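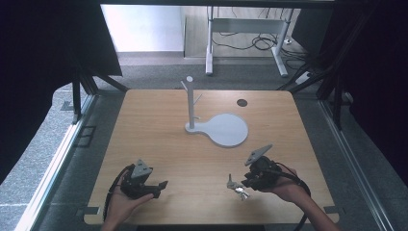
Figure 4. Key-hanging task with the Felura hand-held kit. The keys hang from the right gripper, with the peg stand in the middle of the table.

5. Living with the Felura kit

5.1 What we bought and why

I'll start with the boring part, the shopping. We wanted a way to record two-handed tabletop demonstrations without tying up a robot all day, and after a lot of back and forth we ordered the Felura kit from Tukero. You get a pair of hand-held grippers, the cables, a box of spare fingertips and a year of access to Fledden, the recording software. The kit we tested was a regular customer order. Tukero didn't pay for any of this and didn't see the draft, although their support desk got plenty of mail from me (sorry, support desk!).

The other option on our list was the Saarinen service, where you send in a task description and get finished recordings back. I liked the idea a lot. For a big, stable task I'd still consider it, but our tasks kept changing in small ways, and every change would have meant a new order. With the kit I could change my mind at 4 p.m. and have recordings of the new version before dinner. That settled it for us, even if the per-recording price might come out the other way for a different group.

5.2 The task

Most of our hours with the kit went into hanging a bunch of keys on a small stand with two angled pegs. It sounds like nothing. Then you try it through a pair of jaws and discover how much your fingertips normally do for you! The ring has to come in at the right tilt, the keys swing, and if you nudge the post the whole stand wants to slide. Figure 4 shows our usual layout, with both grippers up and the stand between them.

I picked this task over the usual block stacking on purpose. Blocks forgive a lot. A key ring punishes bad tracking right away, so it's a good way to find out what a recording kit is worth. We collected 3000 demonstrations of it, spread over 34 sessions, and I capped each session at 40 minutes. The cap was there for our wrists. The grippers feel fine for the first stretch and heavier after that, and my own recordings get noticeably sloppier once I start wanting a coffee.

5.3 Setup and handling

Unpacking and first calibration went quickly. Fledden walks you through a set of slow sweeps over the table and then shows a green bar or a red bar, with not much in between. I would have liked an actual number on the screen. When the bar was red we had to guess what was wrong, and the guess was nearly always a cable that had been tugged out of its seat.

The cables deserve a complaint of their own. One comes off the back of each gripper, and you learn to keep them over or beside your forearm so they don't pull on your aim. Newer operators fought them, and I still do when a motion crosses the middle of the table. A lighter, softer cable would be the first thing I'd ask Tukero for.

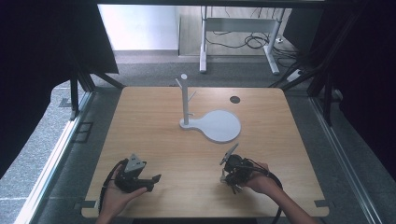
How much practice does a new operator need before the recordings are usable?

Two sessions were enough for everyone in our group, with the first one thrown away and the second one kept after a quick review.

That second-session rule is looser than it sounds, I should add. We kept a recording if the hands stayed tracked from start to finish and the operator didn't stop halfway to think. We didn't throw out slow ones, and we didn't throw out ones with a missed first try, provided the person recovered without setting the gripper down. I went back and forth on that last point and ended up keeping them in, mostly on a hunch that recoveries are worth having.

Reviewing in Fledden is pleasant. You scrub through both hands side by side, flag a range and move on. Exporting is a different story: it locks the whole program while it runs, so we got in the habit of starting it on the way out the door.

5.4 Pads and wear

Tukero lists the fingertip pads as a consumable, and I'd take that word seriously. The keys have hard edges and we dragged them across the pads again and again. What caught me out was how easy it is to miss the damage while you're working. From where the operator sits, the grippers look fine. You need to turn them over, or check the view from the gripper itself.

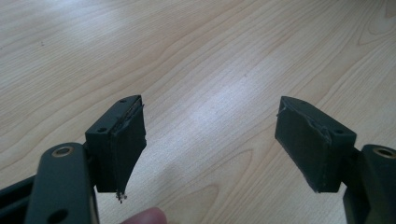

Figure 5. Open gripper fingers over the bare tabletop. Both pads are peeling, and a torn fragment hangs below the left one.

A pad in the state shown in Figure 5 changes the task. A lifted edge can snag a key ring, and a loose scrap near the contact surface is one more moving thing in the camera view for a policy to latch onto. I didn't run a proper comparison of fresh and worn pads, so please treat this as an opinion from someone who has squinted at far too many key rings. Our rule now is to look at both pads before each session and swap them as a pair. The swap means undoing small screws, and I'd happily pay extra for a clip.

Would I order the kit again? For changing, fiddly, two-handed work like ours, sure, along with a second box of fingertips on the same invoice. The list of parts we ended up reordering is in the appendix, next to the Fledden settings we used for all the key-hanging recordings.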